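The Summer I Learned Where My Air Comes From

I moved into Wainwright House in Gronley for the view and the bakery downstairs. Ventilation never crossed my mind. Then I joined the building's energy group (someone brought pastries to the sign-up table, and I'm easy), and now I can bore a dinner party to tears on the subject of bathroom fans.

Our building has 112 apartments and, until last year, every one of them had the same little exhaust fan in the bathroom ceiling, wired to the light switch. Lights on, fan on. Lights off, fan off. Mine sounded like a blender full of gravel, so I brushed my teeth in the dark for most of a winter. I wasn't the only one, either! Half my hallway had stopped using theirs, and the other half left them running all day and heated the sky over Fondthorpe Avenue.

The fix we ended up with is called demand-controlled exhaust, which is a big name for a pretty small idea. A humidity sensor sits in the bathroom grille. When you shower, the damp air trips it and the fan speeds up. When the room dries out, it drops back to a trickle. You don't touch a thing. Our units are called Stela, and they came in 2 sizes, one for the studios and one for everybody else.

I'll admit I was a skeptic. I've lived with "smart" stuff before, and I once had a thermostat that thought I was on vacation for a week. But the installer spent an hour in my place in July, sweating through his shirt, and the first thing he did was hold a square of toilet paper up to my old grille. It fell straight into the sink. Years of lint! He pulled out a gray felt pad of it you could have upholstered a chair with.

And that, more than the fancy sensor, is what I'd tell anyone in an older building to check first. A fan can hum away all day and move next to nothing if the grille is clogged or the duct is kinked. Ours had three kinks between my ceiling and the riser - three! - and once those were straightened out even the old fan might have done a decent job.

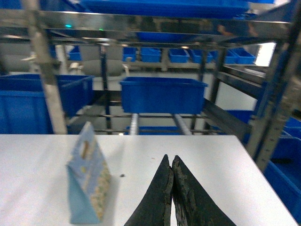

Filters are the part of the job I got handed, probably for asking too many questions. The Stela grilles each take a thin pad that wants changing twice a year, and in a building our size that gets to be a lot of pads. You need a clear surface for sorting them and something sturdy behind it to put things away on, and I've grown very fond of a plain white tabletop with steel shelving and blue storage containers past the far edge. Before that I was sorting on my bed, with the cat helping. Studio pads go in one pile, the rest in another, and I write the floor number on each bundle in fat marker.

The money side is less thrilling than the brochures let on. My own heating bill for the first winter came down by 3 dollars a month, which buys me one croissant. The building as a whole saved 1,012 dollars over the same stretch, mostly from not dragging in cold air to replace the warm air we'd been throwing out. The mirror is what sold me. I get out of the shower, and by the time I've found my glasses I can see my face in it. Some mornings I'm not sure that's a plus.

Next up is the kitchens. My range hood has two speeds, off and airplane, and I've already volunteered my stove for the test.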